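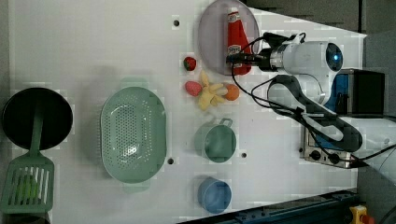 玩具厨房的餐具和水果,应该放在一起收,还是分开收?

分开收比较方便。杯子、盘子和滤水篮放一个盒子,水果和瓶子放另一个盒子。孩子要“做饭”的时候先拿餐具,要“买菜”的时候先拿水果,两个盒子都不需要全部倒出来。

桌上的小厨房
图文:Éabha Hegarty

我收集玩具厨房用品已经有几年了。开始是给我的侄女买的,后来她长大了,东西留在我家,我又慢慢添了一些。中文是我成年以后学的,所以有些东西的名字我请朋友帮我看过,比如“滤水篮”,我以前一直写成“有洞的盆”。如果还有写得不自然的地方,请告诉我,我会改。

这一页是图册的第80页,主题是颜色比较淡的餐具,还有和它们搭配的水果。上一页是木头的炉子和小锅,下一页是面包和点心。

白色桌面,淡色餐具
灰绿色的大滤水篮、灰绿色的杯子、浅蓝色的杯子,还有一个带一点紫的灰色圆盘。我喜欢它们放在白色桌面上的样子,颜色很安静,红色的番茄酱瓶就特别显眼。

圆盘
半透明,边稍微高起来一点。我用这种盘子的时候最多,因为什么都可以放:水果、饼干、画在纸上的鱼。侄女小的时候,每次都要先把盘子“洗”很久,才肯开始吃饭。这样的盘子怕硬的东西刮,我洗的时候只用软布和温水,不用钢丝球。

番茄酱瓶
红色的瓶子,盖子是白色和红色,中间有白色的标签,标签上的字是红的。玩“餐厅”的时候,客人总是先要番茄酱,再看菜单。我想过给它配一瓶黄色的芥末酱,可是在 Flirnance 的小店里看了两次,都觉得瓶子太大,跟别的东西不合适,就没有买。

滤水篮
椭圆形,身上有一排一排的小洞,两头有把手。在所有的餐具里面,它最像真的厨房用品。孩子们喜欢把水果放进去,摇一摇,再一个一个拿出来。夏天我们在阳台上放一盆水,滤水篮就变成了玩水的工具。玩完以后请把它倒过来晾干,小洞里面容易留水。旧牙刷很适合刷这些小洞。

两个杯子
一个灰绿色,一个浅蓝色,大小差不多。灰绿色的有一个圆圆的把手,跟滤水篮的颜色很配。我问过朋友,中文里喝茶的杯子和喝咖啡的杯子是不是要用不同的词,她说玩具就叫“小杯子”好了。从那时候起我都写“小杯子”,标题除外。

草莓
小小的,红色,上面是绿色。草莓是水果里最容易丢的,常常跑到沙发下面去。我现在的办法是,收东西的时候第一个找草莓,找到了才收别的。

桃子、香蕉和橙子
粉色的桃子,黄色的一串香蕉,小小的橙子,三样挨在一起,像市场里的水果摊。孩子玩“买菜”,香蕉常常是最贵的。有一次我的侄女卖给我一串香蕉,要43块钱,我说太贵了,她说里面包括送货。橙子比较小,桃子的粉色我觉得比真的桃子要浓一点,不过跟草莓放在一起很好看。

关于搭配
读者有时候问我,餐具和水果要不要买同一套。我自己是混着用的。餐具选两三种淡的颜色,水果就让它们鲜艳,桌子看起来不会乱。如果餐具也是大红大黄,水果就不容易看见了。Prellell 的目录里有一整套都是灰绿色的,包括勺子和锅盖,我觉得太整齐,孩子反而不知道先拿哪一个。这只是我个人的看法,我的姐姐就很喜欢整套的。

关于清洁
塑料的东西,我每个月用温水加一点洗碗液洗一次,冲干净,放在毛巾上晾。不要放在暖气上面,我有一个旧杯子就是这样变形的。带标签的瓶子不要泡在水里,用湿布擦就可以。木头的东西请看上一页的说明,方法不一样。

关于收纳
我用的是 Brondard 的浅盒子,长度大约50厘米,可以推到床下面。盒子外面我贴了小纸条,一面写中文,一面写英文。开始的时候我把“餐具”写成了“餐巨”,贴了整个冬天,客人看见了都很客气,没有说。现在已经换了新的。

关于尺寸
玩具餐具没有统一的大小,买之前最好看清楚尺寸。我的经验是先定盘子,再选别的。水果如果比盘子还大,孩子不会介意,但是放进滤水篮就放不下了。给很小的孩子买,要特别注意不要选太小的水果,包装上写的年龄请认真看。

图册目前有111页,按颜色和种类排列,每页下面都可以留言。十一月我会去 Portela 的旧玩具市集,想找一个小的水壶,最好也是浅蓝色。如果您家里有类似的水壶,愿意交换,请在留言里写上大小和颜色,我可以用多出来的木头勺子换。

上一页:炉子和小锅
下一页:面包和点心
回到目录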